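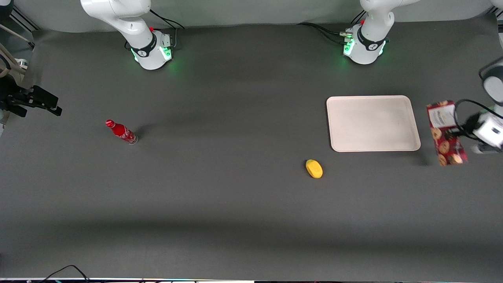 4.3 Setting the backup schedule

The Plurkine desktop client copies changed files to the storage unit at fixed intervals. Sign in with an administrator account before changing the schedule.

1. Open Settings and select Schedule.
2. Select the folder set to be copied. A set may hold up to 3,000 folders.
3. Under Interval, enter the number of hours between copies. The default is 7.
4. Under Keep, enter the number of full copies to retain. The minimum is 2.
5. Select Apply. The client checks the free space on the storage unit and shows the result in the status line.
6. If the status line reads "Space low", lower the value under Keep and select Apply again.

Note: The first copy of a large set takes longer than later ones. Leave the computer on and signed in until the status line reads "Ready".

Note: Log entries are kept up to a limit of 1,000. Older entries are deleted first. To save them, select Export Log.

CAUTION: Do not rename a folder set while a copy is in progress. The client treats the renamed set as new and starts a full copy.

To restore files from an earlier copy, see section 4.4.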